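マグツリー、みんな使ってる? 食器棚から卒業したい人のスレ
暮らしの道具板 > キッチン収納

yukimame
Oct 9, 2023
先週ついにマグツリー買いました!! Aruraの木のやつ、送料込みで800円の中古です。食器棚の奥に重ねてたマグを掛けてみたら、朝のコーヒーまでの動線が短くなってもう感動です。ただ、斜めにペグが出てるので掛ける順番で傾く気がします。みなさんどうしてますか?

togenuki13
おめでとうございます! うちは重いのを下、軽いのを上です。あと最初の一個は必ず反対側に掛ける。これでぐらつきはほぼ消えました。

kabocha_no_tane
水を差すようで悪いけど、自分は半年でやめました。使わないマグにホコリがつくんですよ。口が横を向くから、伏せておくより中が汚れやすいと思う。うちは油もよく使うし。

yukimame
あー、ホコリ……。毎日使う分だけ掛けるならどうでしょう?

togenuki13
それ正解だと思う。掛けっぱなしの「飾りマグ」を作らないのがコツ!
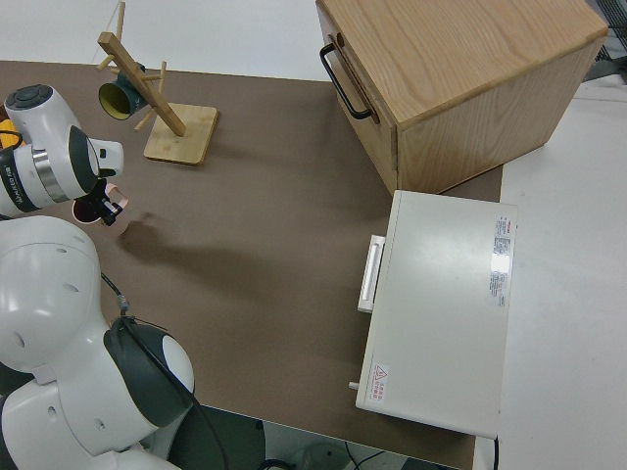 mogmog457
マグの色の話をさせてください! 掛ける収納って内側の色が見えるのが最高に楽しいんです。棚に伏せてたら絶対見えないところですからね。外が濃い緑で中がぱっと明るい黄色のマグなんて、ペグに掛かって口が左を向いてるだけで台所が明るくなるし、外が淡いピンクで中が暗めの赤っていう組み合わせも、並べたら絶対かわいい。淡い色の木のツリーだと、どっちの色もけんかしないんですよ。無地の白でそろえてた頃には戻れません!

kabocha_no_tane
内側の色は考えたことなかった。それはちょっとうらやましい。でもホコリ問題は譲らないぞ(笑)

nukadoko_lab
横から失礼します。私は斜めの支柱のタイプが好きです。まっすぐな柱のより取っ手が外しやすい気がして。土台が四角いと棚の角にぴったり寄せられるのもいいところ。ただ取っ手が太いマグはペグに入りきらないことがあるので、買う前に手持ちの取っ手の穴を測ったほうがいいです。うちはBramwellの大きいマグが入らず、それだけ棚に残ってます。

togenuki13
取っ手の穴、盲点だった! スープ用の大きいのは無理に掛けないほうがいいですね。倒れたら泣く。

mogmog457
下にマットを敷くのもおすすめですよ〜。テーブルに直置きだと、マグを外すたびに土台がすべって気になってたんですが、敷いたら落ち着きました。茶色だとコーヒーの輪じみも目立たないし!

kabocha_no_tane
マットは洗う物が増えるからなあ。土台の裏にフェルトを貼れば十分じゃない?

nukadoko_lab
フェルトは逆にすべりませんか? 私は薄いゴムシート派です。

yukimame
フェルトとゴム、両方試してみます! ちなみに棚から出したマグを数えたら13個もありました……。毎日使うのは四個だけ。残りはListvilleに出すか迷い中です。

togenuki13
四個なら余裕! 残りは季節で入れ替えるのも楽しいですよ。うちは10月に入ったら厚手のに総入れ替えです。

kabocha_no_tane
それなら使わない分は箱にしまえるし、ホコリもつかないか。うーん、入れ替え制ならもう一回やってみてもいいかも。押し入れにツリーまだあるんだよな。

mogmog457
出しましょう! 今日出しましょう! 最初の一個は内側が派手なやつで!

yukimame
報告です。ゴムシートを切って四隅に貼ったら、片手で外してもすべらなくなりました。フェルトはnukadoko_labさんの言うとおり、うちのテーブルだとつるつるでした。次は取っ手の穴を測ってきます。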